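Search this blog Search

Quick one tonight, dinner is in the oven and I have maybe ten minutes.

So the salt dough thing. Gobnait Flanagan's class did handprint ornaments back in March and Eoin came home wanting to do footprints. Feet! Of course. Two cups flour, one cup salt, one cup water, knead til your arms give up. We rolled it out too thin the first go and his heel went right through. Second go much better. Thicker than you think, then thicker again.

Baked them low for hours. The house smelled like warm paste. Eoin wrote his name in the back with a toothpick and got the N the wrong way round and I am leaving it forever.

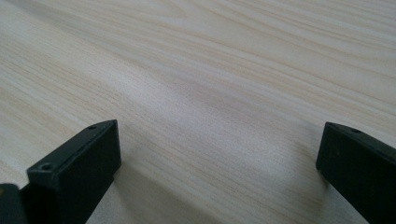

Painting was Saturday. I used up the end of the Gresine craft paint, the blue, and it went on streaky but a second coat fixed most of it. Now I want a background for the big one, something to glue the foot onto, and I keep coming back to pale wood with long wavy grain, really light, almost cream. Blue on that would be so pretty. Painted card just looks flat next to it. Liam Keane from down the road says he has offcuts in his shed so I'm going over with a tote bag before he changes his mind.

Ribbon: I cut 34 inches for the hanging loop and it was way too much, so trim as you go. Hot glue held on the small ones. The big one fell off twice, trying the stronger stuff tommorow.

Oh and seal the backs too. I only did the fronts on the first 6 and they went kind of soft in the bathroom.

Timer's going. Will put the paint colors in the comments if anybody wants them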